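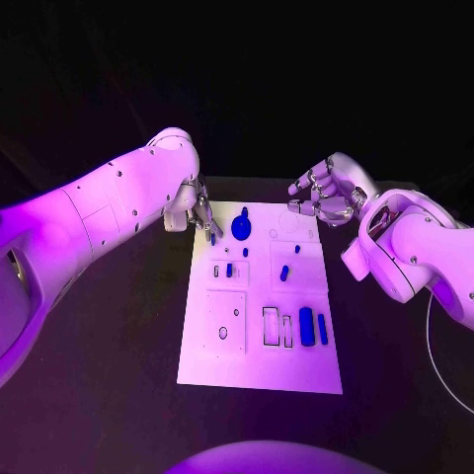 Audio levels on the Costello special

I rewatched Murali Alva's second special, Costello, with a loudness meter running. The first 39 minutes hold steady. After that the crowd track comes up by as much as 2 dB and covers the ends of the punchlines.

The room at Tovwood seats 3,000, so some wash is expected. The March taping at Guncombe had a drier mix, and the long immigration bit works better there. Serena Ruggiero edited both. I would start with Guncombe.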